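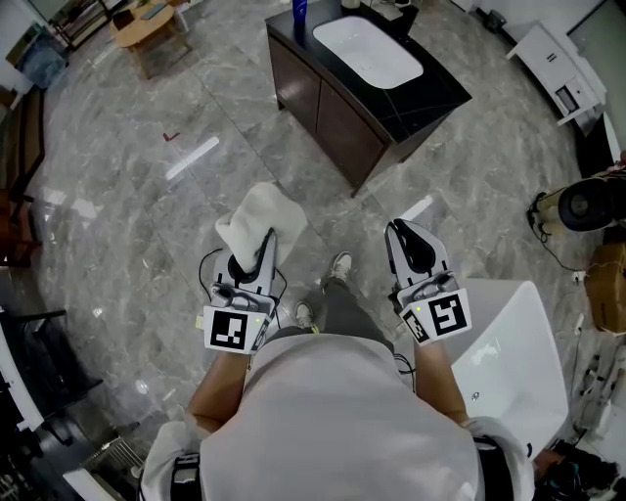 ## Bollus hand grippers, one month in: setup, upkeep and one repair

I've been running a pair of these since July, mostly on cloth jobs (towels, rags, the odd pillowcase), and I like them a lot! My pair came through Hapeta for 369, with a bag of spare finger pads thrown in.

**Setup.** Easier than I feared. The grippers go on one per hand, the straps go round the upper arms, and then you do the marker check. Take that part slowly. The black-and-white squares have to sit dead flat, and the little angled one on the right mount is the fussy one. Mine was a hair off out of the box and tracking wandered all evening until Lucyna Laskowska told me to loosen both screws, press it home and tighten them a bit at a time. Fixed in 15 minutes.

**Grip.** The soft black pads are the best thing about the whole kit. A crumpled towel bunches up in the jaws and stays put, and I hardly squeeze. Thin, slick fabric is harder work, and I still drop it.

**Looking after them.** I wipe the pads with a damp cloth every Thursday and check the cable on the left one for kinks. It loops out to the side and will find any drawer handle you own. A small clip would help, Bollus, please!

**The repair.** At cycle 1845 the right jaw started closing late. Fletcher Kingi walked me through it over the phone: four screws, front plate off, lint out of the slide, new pad on. The lint was packed in like felt (towels, I'm looking at you). It's been smooth ever since, and I now clean the slide every 28 sessions.

**Gripes.** The manual skips the slide completely, and the screws are tiny and roll forever on tile.

Would I buy them again? Yes, and I'd order extra pads on day one.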